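Automated Handling Lab
Unit 6: Setting up and looking after the disassembly cell
Course handout, Drusura Technical Center, Paterson campus

Read this before your first session on the cell. Bring it with you, along with the log sheet from Unit 5.

What the cell does

The cell takes parts out of old desktop computers and puts them in bins. For training we don't use whole computers. We use a printed panel that carries the parts in fixed places: memory, processor, hard drive. The panel is mounted at a slant, the same way the boards come in on the line at Nonau. The arm carries a gripper with a small camera at the wrist. The control program is the Gusavia package you used in Unit 4, with a different set of saved points.

Most of the trouble on this cell comes from the gripper and the panel mount. The arm itself rarely needs anything beyond the yearly service, and that is not your job.

Before power-on

Check that the last group left the arm in the park position. If they didn't, write it on the log sheet and call the instructor. Do not push the arm by hand.

Look at the gripper links. Each one pivots on hex-socket bolts, and these work loose over time. Put the key in each bolt and feel for movement. Snug is enough. If you tighten a pivot bolt hard, the link binds and the gripper closes unevenly, and you will spend the rest of the session looking for a software fault that isn't there.

Wipe the fingertips with a dry cloth. Solvent softens the pads.

Check the panel at all four corners. It should not rock when you press on it with two fingers. A panel that rocks will pass the empty run and fail as soon as the gripper pulls on something.

Setting the grip

The memory module is the hardest part to set up. It is long and thin, it sits in a slot, and there is very little of it to hold. Set the closing force at 35 percent to start. Go up in steps of 2 until the module comes out without slipping. Write down the number you end on. If you pass 50, stop and look at the fingertips, as the pads are probably worn or dirty.

Grip the module by its edges and keep the fingers off the chips as far as you can. The pull must be straight out of the slot, along the panel's own axis and not the table's. Use the tool frame for this move. Students who jog in the base frame lift the module at an angle and break the slot.

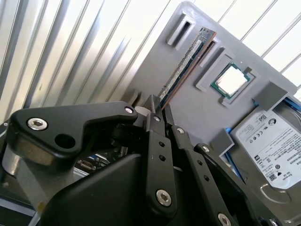 Once the fingers are closed, wait for the grip signal before you send the lift command. The program has a delay of 4 tenths of a second built in. Leave it alone during setup. You can shorten it in Unit 7, when you work on cycle time.

For the first pull, run at the lowest speed setting with one person at the stop button. That person does nothing else. The second person watches the wrist camera view and calls out if the module starts to bend.

Teaching the points

Each part needs an approach point, a grip point and a retreat point. Teach the grip point first, then back off along the tool axis to get the other two. Save them with the part name and your group letter. Points saved with no letter get deleted at the end of the day.

Leave room for the links as well as the fingertips. When the gripper opens, the outer links swing wider than most people expect, and they can touch a neighboring part or bracket. Open and close the gripper once at the approach point and look at the clearance on both sides.

The processor and the hard drive have their own force settings, listed on the card in the cabinet. Do not carry over the memory setting.

Routine care

Every session: wipe the pads, check the pivot bolts, check the panel, look along the cable for rubbing.

Every month: clean the camera lens with lens tissue, recheck the tool center point against the pin, back up the saved points.

Every 4,000 cycles: replace the fingertip pads and put a drop of light oil on each pivot. The count is on the status page. Reset it after the pads are changed, and enter the old count in the log.

If the module slips

Go through these in order and change one thing at a time.

1. Pads dirty or worn
2. Pivot bolt loose
3. Grip point too high on the module
4. Latch on the slot still closed
5. Force set too low

Raising the force comes last because it hides the other four.

To hand in

One log sheet per group, with the final force setting, the names of your saved points and anything you adjusted on the gripper. The cell has to be parked and powered down by 4:00 for the evening section.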